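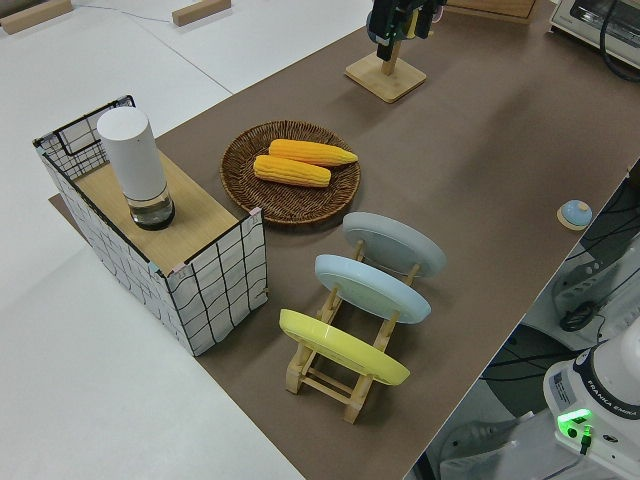 Marnitz_17
Wooden dish racks, for or against? I've gone through three metal ones, all of which rusted at the feet, and my sister swears by the slats-and-pegs kind. My kitchen is small enough that whatever I buy becomes the view. I like how the gray, blue and yellow plates look standing up in the wooden one, with the wicker tray behind it, but I'm told looks are how people end up with mold.

Grillik
posts: 3,266
Against. Mine went black between the pegs by April. Very attractive until then.

hono_kitchen
posts: 600
For. Seven years on mine. You have to dry the plates a little first, at which point I admit the rack is doing less than its share.

Grillik
posts: 3,266
So it's a shelf.

hono_kitchen
posts: 600
It's a shelf I enjoy.

Jelínek
posts: 1,066
Oil it twice a year and stand it on something that drains. Also, I would be more worried about the wicker. I had a tray like that next to the sink and the rim unraveled into the butter.

Marnitz_17
The tray is for corn and onions and stays away from water. Is mineral oil okay or do I need the fancy stuff?

Jelínek
posts: 1,066
Mineral oil is fine. Let it soak in overnight, wipe off the rest.

Grillik
posts: 3,266
Or buy a towel.

Marnitz_17
Ordered the wooden one. Grillik, I'll send you the first black spot.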